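Back from Plemescombe, writing this fast before I forget which setting was which. Tea going cold. Whole afternoon on the finger swap - Jetside pads on both arms first, then the Nusier controller against the old one, same fingers, same box.

Started with force. The Jetside default is way too grabby for small stuff, so dropped it to 220 on the slider (no idea what the units are, manual just says "level") and left it there. Old controller doesn't have a slider at all, you type a number in and hope. Left the speed alone on both. Should of written down the old speed before I started but there you go, it's in the log somewhere.

Then wrist cameras. These were the bit I was dreading. Close to the cabinet the shine on the varnish throws the exposure all over the place, and the wall behind is so pale it doesn't help. Locked the exposure by hand in the end. Better. Grain comes through nicely now and both pads stay readable even with dark fingers against dark wood.

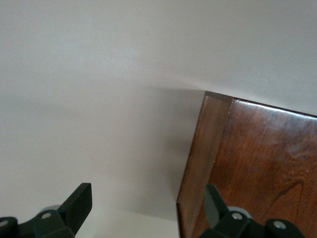
Wrist cam near the corner of the cabinet, fingers open

Could live with that. The pads sit low in the view so there's plenty of room above them to see what you're going for. With the last mount half the picture was finger.

Next the bare table, for the shadow thing. Wanigasekara notes (the long PDF, page 3 of the mounting section) say to do a blank pass before every comparison and I always skip it. Did it this time. Glad, sort of. The arm lights are fine but the overheads put big soft shadows on everything, and the old detector reads a shadow edge as an object if you let it. Turned the threshold up til it stopped. 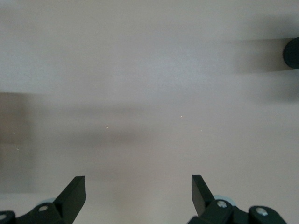
Open over bare table, shadows and a few specks

Specks need wiping off, must bring a cloth next time. Also need to recheck the screws on the pads, they were the first thing I did and I was rushing.

Controllers then. Counter on the Nusier said 2,038 cycles when I logged off. Was aiming for 2,000 so a few over, fine, not trimming them. That count includes all the warm up moves, so don't go comparing it straight with the old box, which only counts closes. Note to self - put that in the spreadsheet header or I'll get it wrong in a month.

Drawer work is where it gets interesting. Reaching down inside with the fingers at an angle, not much room either side, small yellow piece on the drawer floor. One arm in, the other parked out of the way with its gripper empty.

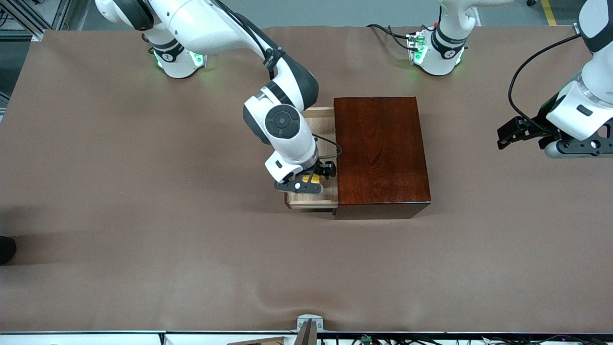

The Nusier is smoother coming down, I'd swear to that. Old one has a little stutter right before it closes, always has, and in a tight spot like a drawer it makes me wince every time. On the flat I can't tell them apart. Closing feels about the same on both. Release I'm less sure of, I think the Nusier lets go a hair late but want to go thru the log before I blame it.

Cables still a mess at the front rail. Every time I say I'll tie them up.

For tomorrow: wider pads, same force, drawer only. Swap the controllers halfway so it isn't always the Nusier going second. Charge the laptop. Email Jetside about spare pads and ask what the slider number means.

Gone seven already, haven't eaten.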